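Search this site
Enter your keywords
Search

Does more simulated data help, or does it only look as if it does?
Project report, Robot Learning module
Yaryna Chornovol and Solomiia Sydorenko
Apr 12, 2025

The question we were given in October was simple enough. If you train a two-armed robot policy on kitchen tasks made in simulation, does it get better as you add more made-up episodes? The paper we were told to start from says yes, and has a nice rising curve to prove it. We wanted to see whether the curve survived somebody else running it.

We used the Relano simulator with its stock kitchen and the Dedov policy, unchanged apart from the batch size, which had to come down to fit our card. The training set began with 242 episodes driven by hand through the lab's two controllers. From these the Ramidell script generated another 4000 by moving the objects, swapping them for others and replaying the arm paths with small changes. We threw nothing away by eye. The script has its own filter, and we left it on.

Our first doubt is about that filter. It keeps an episode if the object ends up inside the target's bounding box. It doesn't ask how the object got there. When Solomiia went through a batch of kept episodes she found several where the food had been knocked in by a forearm. All of these were marked as successes and all of them went into training.

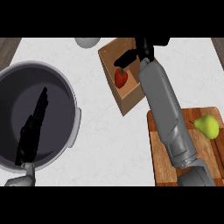

Fig. 1. Simulated kitchen, one gripper reaching into the pot and the other over the box with the pepper.

The second doubt is about what "more" means. The generated episodes vary where things are put and which things they are. They vary the order of the work very little, because they all descend from the same hand-driven runs, and Yaryna drove most of those. She tends to move the left arm first. So does the policy, even in layouts where starting with the right would be shorter. We can't call that a skill the policy has learned.

On to the result. Trained on the hand-driven set alone, the policy finished nearly 12 per cent of test layouts. With the generated episodes added it did clearly better on the script's own test layouts, as the paper promises. On layouts we set out ourselves, with the container turned or pushed closer to the pot, most of the gain went away. We ran only 2 training seeds per condition, and they disagreed with each other enough that we would not draw a curve through them. The original authors show one curve and don't say how many seeds are behind it.

Our supervisor thinks we are being hard on the method, and that a stricter filter would fix half of this. Perhaps. We wrote one that also checks for contact with the fingers, but it ran too late to retrain on, so we report no number for it.

What we would accept from this work is that generated episodes help on tests generated the same way.

Related reports
Dobre: a cheap wrist mount, tested
Replaying hand-driven paths with a delay
Why our grasp scores changed after an update
Choosing test layouts before training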